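Setting up a folding handover between room staff and the garment station

These steps are for shift leads at sites where the Uzor folding line takes over part of the laundry work. They assume the line is installed and the room staff have had their first briefing.

1. List the tasks that stay manual. At Sturnolmont the list was short: collars, repairs, and anything with a drawstring.

2. Reassign hours before go-live. Funmilayo Nwosu moved two folders to recording duty in March and left the evening rota alone. Post the new rota where everyone can read it.

3. Set the recording target. Start at 100 folds per person per week. The Nandari model needed almost 4000 before it handled dark clothing without a stop.

4. Record on ordinary surfaces. Use made beds as well as tables. A patterned cover under a plain garment is acceptable.

5. Lay the garment out flat and open both grippers before the first grasp. Approach from two sides where the bed allows it. On black fabric the folds are hard to tell apart, so work from a hem or a seam.
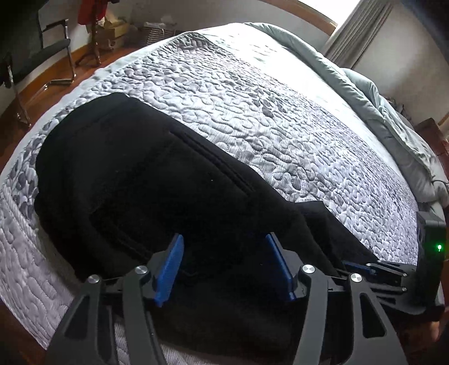
Fig. 1. Black garment on a quilted coverlet, gripper fingers open over the cloth.

6. Log each stop with a cause code. Staff who record also review the stops; allow paid time for this at the end of the shift.

7. Review pay grades. Recording and stop review are skilled tasks and should not stay on the folding grade. Hadiza Ogbonna keeps the grade sheet.

Rota template last changed April 1, 2018.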